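Splitting shape blocks fairly between two toddlers
Posted in Toys & Playthings

Beryl Wainwright
4 posts

My twins have inherited a bag of plastic shape blocks from a cousin in Gondal, along with the news that sharing is a thing other families do. The bag has stars, hearts, cylinders, a cube and so on, in red, yellow, green and blue. If I sort by color, one child gets both the reds and the blues and the other weeps. If I sort by shape, the stars go to one side and we have a hostage situation. 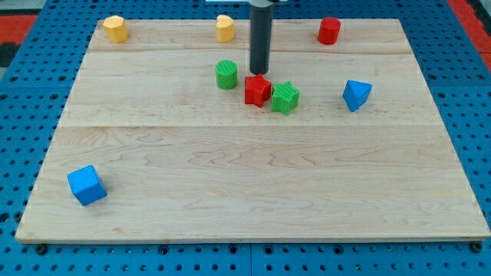
Vilém Kollár
Forget fair. Fair is for people over six. Pair them by shape and split each pair, so when there's a red star and a green star, each child gets a star and may spend the afternoon wishing for the other one. Same with the cylinders. Anything with no twin of its own (your cube, I'd guess, and the triangle) goes in a tin marked with your name and comes out when you say so. We did this with a Plollenard set and the shouting dropped to a level the neighbors described as normal.

One warning - don't let them watch you put the lid on the tin. Ours talked about that tin for all of April.

skernov_mom
just buy another set?? they're cheap

Beryl Wainwright
I did consider a second set, but then I'd have twice as many to step on. Going with the tin. Does it matter that the yellow heart is the one they both want?

Vilém Kollár
It matters a great deal. Put the heart in the tin.

florkus_fan
Not what you asked, but ours lost interest in the shapes completely once they found out the bag could be worn as a hat. You may want to check how many bags you have.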